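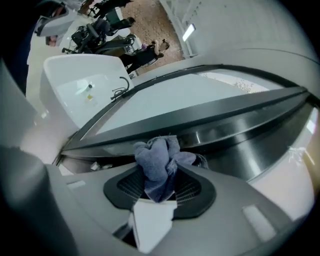
Tips > Laundry > Washing without waste

How to keep old cotton towels soft

My mother dried every towel on a rope between two trees, and they were as stiff as bread crust. I use the same rope method today in my yard in Meredith, but my towels stay soft, and I want to explain what I changed.

The first thing is the soap. Most of us use too much. The soap that does not leave the cloth dries inside the loops and makes them hard. For one full load of towels I now use half of what I used before, and I wash towels alone, without shirts or socks.

If your towels are already hard, wash them one time with no soap at all, only warm water and one cup of plain white vinegar. Look through the door while it turns. When you see foam, this is the old soap coming out. Sometimes I must repeat it two times. Please do not use vinegar together with bleach, never, because the gas is dangerous.

I stopped with fabric softener three years ago. It gives a nice smell, but it leaves a thin coating on the cotton and then the towel only moves the water on your skin. My neighbor Carys Cadwaladr did not believe me, so we tried it with two of her bath towels. She still buys the softener for her bed sheets, and this is fine.

Now the drying. Take the towel out soon after the machine stops. Hold it by the short side and shake it hard, ten or twelve times. This opens the loops while they are wet. Hang it in a place with wind and, if you can, with shade in the afternoon. When it is dry, shake it again before you fold it.

In winter I dry inside, on a rack near the window. For this I leave one hand of space between the towels. If the room is damp, open the window for a short time in the morning and again after lunch. A towel that needs more than one day to dry will smell, and then you must wash it again.

If a towel is too thin for the bathroom, cut it in four and sew the edges with a zigzag stitch. I keep these pieces in a basket under the kitchen sink. They are good for windows, for the bicycle and for muddy dog feet. Wash them hot and separately from the dish towels.

Dilwyn Jenkins wrote to me to ask about bamboo towels. I have never owned one, so I cannot give advice on it.

Related tips
Removing candle wax from a tablecloth
How to store wool sweaters in July
A simple clothespin bag from a pillowcase
Cleaning the rubber feet of a drying rack
Which buttons survive hot water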